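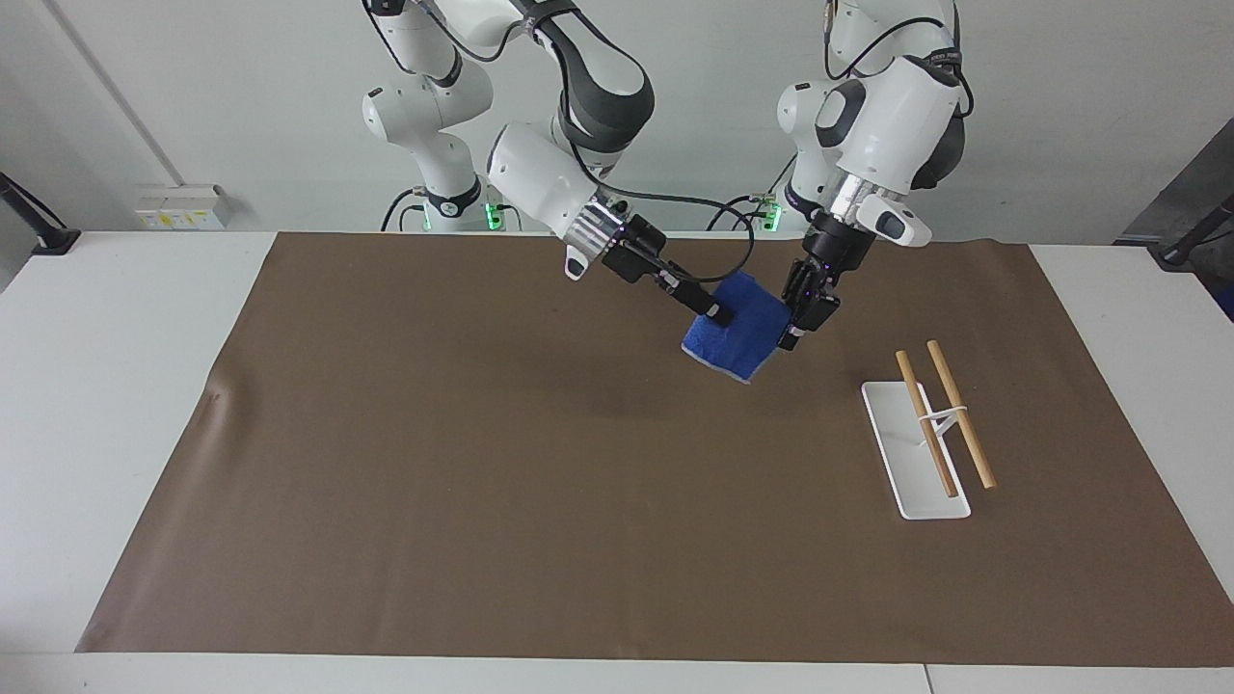

A reader wrote in after my last post to say that I was wrong about waxed jackets, that hers had lasted through two dogs and a house move, and that anyone who pays full price for a new one wants their head looking at. She also asked why I hadn't mentioned the sizing.

Fair enough on both. I left the sizing out because I hadn't worked it out myself, and I've now spent a good part of the Christmas break trying on coats, so I can answer.

I own two Kandik jackets. The older one is from 2000, going by the tag inside the pocket, and is marked medium. I bought the newer one in March and that's a medium too. Laid flat on the bed, the newer one is wider in the body and shorter in the sleeve. I can get a thick jumper under it with room left over. With the old one I have to choose between a jumper and being able to reach the steering wheel.

If you're buying second-hand, ask the seller for the width from armpit to armpit and the length of the sleeve from the shoulder seam. Don't go by the letter on the label. Most people will measure if you ask politely. One seller told me it was 'a normal medium', and I didn't buy that one.

On price, I paid £79 for the old jacket at Dauda, the second-hand shop in Werkbridge, and that included a hood. The hood belongs to a different coat and the poppers don't line up, but it can be made to stay on with 5 of the 8 done up. I wear it like that when I'm walking and take it off before going in anywhere. They had a Wader one on the same rail for less, in a green I liked better, but the lining had gone under both arms and the zip had been replaced with one that was too short. A short zip stops halfway up your chest and you can't do much about it apart from unpick the whole thing.

Things I'd check again: the corduroy on the collar, the bottom of the zip, and the inside of the big pockets. Turn the pockets right out – people keep all sorts in them, and the smell doesn't leave. Mine had a bus ticket and some bird seed.

Rewaxing I have done once, on the kitchen floor, with a hairdryer. It took most of an afternoon and the wax went further than I meant it to. The elbows came up well. The shoulders were patchy and I had to go over them again the next day. Put newspaper down, more than you think, and keep the coat away from the sofa for a week or so afterwards.

I still don't think a new one is a waste of money if you're going to wear it every day – mine has been fine. I'd just try it on in a shop first, with the jumper you mean to wear.

Gloves next, once I've found the other one.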